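Review: Adance tabletop manipulation cell, Eteck open day

Eteck opened its workshop to trade visitors for one afternoon in October and ran the Adance cell on a repeating sort routine. I stayed for two full sessions, one before lunch was cleared and one near closing. My interest is light kitting work at Sombatkul, where we currently pack mixed goods by hand.

The cell as offered is an arm, a parallel gripper, a wrist camera, a fixed camera and a controller that sits under the bench. Wanpen Jitpraphai ran the demonstration and answered questions without the usual sales deck. She quoted a setup time of 4 hours from crate to first pick, assuming a level bench and a single-phase outlet. I have no way to check that figure.

The operator's screen is sensible. Joint loads, gripper position and both camera feeds are on one page, and the stop control is a physical button, as it should be. Menu labels are inconsistent: the same function is called "home" on one page and "park" on another.

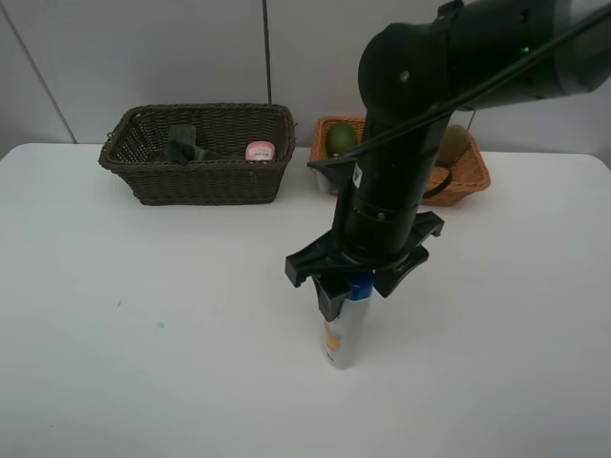
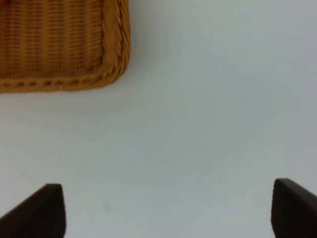 Grip behaviour was what I went to assess. The Adance controller closes to a force limit and then holds position, and the limit can be set per item or left on a general default. Visitors were allowed to change it. Tall, narrow goods are the harder case for us, and the spray can gripped at the top, over its blue cap, is a fair stand-in for the aerosols on our own line. I would prefer a grip lower on the body for anything with a push-on cap, and Jitpraphai confirmed the approach height can be edited in the item file. The edit takes a restart of the routine, an annoyance if you carry many product sizes.

Eteck's log for the cell stood at 1523 attempted picks at the start of the afternoon, with 1291 recorded as completed without intervention. That is respectable for mixed goods and too low for an unattended shift. The log does not separate failed grips from failed placements, and I asked for that split in writing.

Styliani Mitsotakis-Vlachou, who looks after integration at Eteck, took me through the mounting options. The bench plate is the standard offer. A rail is available through Collard at extra cost, with a longer lead time. Cable dressing is left to the buyer, and I would budget for a proper sleeve and clips.

Noise is low enough for normal conversation beside the bench. Documentation is thorough on wiring and thin on calibration. Spare finger pads are sold only in sets, and the price list had no entry for the wrist camera as a separate part.

Worth a trial for supervised kitting in small batches. I would hold off on anything larger until the failure data is broken out.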